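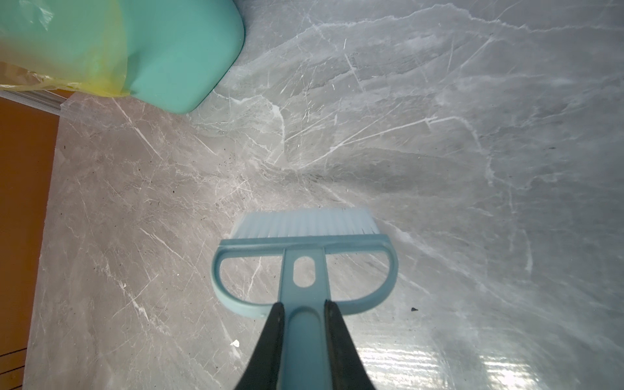 24/01/2025

So I finally made it to the open day at the Mahasneh soap works in Drusden! I'd been meaning to go since December, when my sister gave me a bar of their olive soap and I used it up in no time (sorry, skin, you're spoiled now).

The bus from Fasov takes 32 minutes and drops you right by the gate. Our group was 14 people, mostly locals, plus a couple who had driven up that morning and asked all the good questions. Anas Qudah showed us around. He's been cutting soap there for eight years and talks fast, so stay near the front if you want to hear anything over the fans.

We started in the boiling room, which smelled like warm salad - I mean that kindly. Then upstairs to the drying racks, where the bars sit for six months before anyone wraps them. I got to stamp one myself and put the logo on crooked. They let me keep it.

The little shop at the end is cash only and I had just enough for two bars and a tin of Brava, their laundry flakes. My neighbor swears by it for wool. I've only tried it on socks so far.

Tea was free, the cookies went early. Wear flat shoes, the stairs up to the racks are steep and there's only a rail on one side. Next open day is in spring, they hadn't picked the date yet.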